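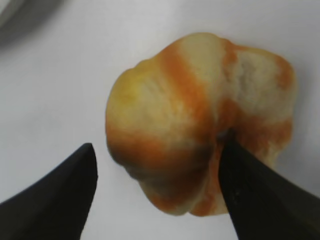
Figura 1. Pinza y pieza blanda de color crema y naranja sobre la mesa de trabajo.

La automatización del puesto de bandejas en Kamik: qué cambia para la plantilla

Trabajo de proyecto, programa Żak
Tutor: Ryszard Kalinowski
Entregado: 2023-05-15

1. Objeto del trabajo

Kamik prepara desayunos y meriendas para comedores de empresa en Stumudholm. En marzo puso en marcha un puesto automatizado, al que en la casa llaman Sketo, para coger productos sueltos y colocarlos. Hasta entonces todo ese trabajo se hacía a mano. El proyecto estudia qué tareas ha asumido la máquina, cuáles siguen en manos de las personas y cómo valora el cambio quien trabaja allí cada día.

No se ha pretendido evaluar la calidad técnica del robot. Cuando se dan datos de funcionamiento es para entender la carga de trabajo de la plantilla.

2. Cómo se ha trabajado

Pasé dos semanas en la sala de preparación, en turno de mañana. Observé el puesto, hablé con las operarias y consulté el registro de incidencias que lleva la encargada de turno. También se repartió un cuestionario breve a las 70 personas de la planta, incluidas las de almacén y limpieza, porque el cambio de ritmo les afecta aunque no toquen la máquina.

Las conversaciones no se grabaron. Tomé notas y las leí después a cada persona para que pudiera corregirlas. Una de ellas pidió que se quitara un comentario sobre los horarios y así se hizo.
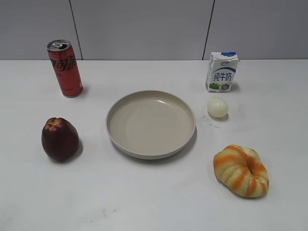

Oliwia Kubiak

3. El puesto y los productos

Los productos que pasan por el puesto se parecen poco entre sí. Una lata es rígida y siempre tiene la misma forma. Un cartón de leche cede algo si se aprieta. Una manzana rueda, y la bollería es blanda y no hay dos piezas iguales. Para una persona con experiencia esas diferencias casi no existen, coge cada cosa sin pensarlo. Para Sketo son tareas distintas y hay que ajustarlas por separado.

La encargada explica que la decisión de empezar con productos mezclados fue de la dirección. Ella habría empezado solo con latas y cartones. En las primeras semanas la mayor parte de las paradas tuvo que ver con los bollos, que se marcaban con la presión o quedaban girados.

El registro recoge 3798 operaciones de coger y colocar durante el periodo estudiado. De ellas, 1108 fueron con bollería. El registro no separa bien las intervenciones manuales (a veces se anota la parada y a veces solo el producto retirado), de modo que no he calculado un porcentaje de fallos. Sería un dato útil, pero con las hojas actuales no saldría fiable.

4. Lo que hacen ahora las personas

Antes había dos operarias fijas en la mesa. Ahora hay una junto al robot y la otra ha pasado a revisar pedidos y alérgenos. No ha habido despidos por este motivo, aunque un contrato temporal que terminaba en marzo no se renovó y varias personas lo relacionan con la máquina. La empresa dice que la baja estaba prevista de antes. No he podido comprobar ninguna de las dos versiones.

La operaria que se queda en el puesto repone producto, vigila y aparta lo que no está en condiciones. Es un trabajo con menos movimiento repetido de muñeca, y eso lo valoran todas. También es más aburrido. Una de ellas lo resumió así: «Antes acababa con las manos cansadas, ahora acabo con la cabeza cansada de mirar». La rotación cada hora ayuda, pero en los días de mucho pedido no se respeta.

Otra queja frecuente es el orden de la mesa. Con el trabajo manual cada una dejaba las cosas como le venía bien. Con el robot hay que mantener espacio entre los productos, y ese cuidado recae en la operaria sin que conste en la descripción del puesto.

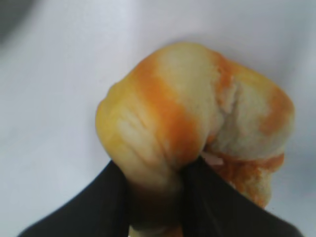

Los bollos siguen siendo el punto que más se discute. Hay operarias que prefieren colocarlos ellas y dejar al robot el resto, porque tardan menos que en corregir una mala colocación. La dirección quiere que la máquina los haga también, para que el registro sirva en los ajustes siguientes. En la práctica cada turno ha buscado su arreglo, y el de tarde mete más la mano que el de mañana.

5. Formación

La formación inicial duró una jornada y la dio un técnico externo. Se centró en la seguridad y en el botón de parada. Casi todas las personas entrevistadas echan en falta una segunda sesión, ya con el puesto en marcha, para preguntar por los avisos que salen en la pantalla. El aviso 1208, por ejemplo, aparece casi a diario y cada una lo interpreta a su manera. Según el manual significa que el agarre no se ha confirmado. En la sala se reinicia y se sigue.

6. Propuestas

Propongo que la hoja de incidencias tenga una casilla para las intervenciones manuales, que la rotación se cumpla también los días de más pedido y que la preparación de la mesa figure como tarea, con su tiempo asignado. Sobre los bollos, convendría que los dos turnos siguieran el mismo criterio durante un mes, el que sea, y comparar después.

El señor Kalinowski ha sugerido ampliar el estudio al turno de noche. La encargada está de acuerdo, pero pide esperar a que se cubran las vacaciones.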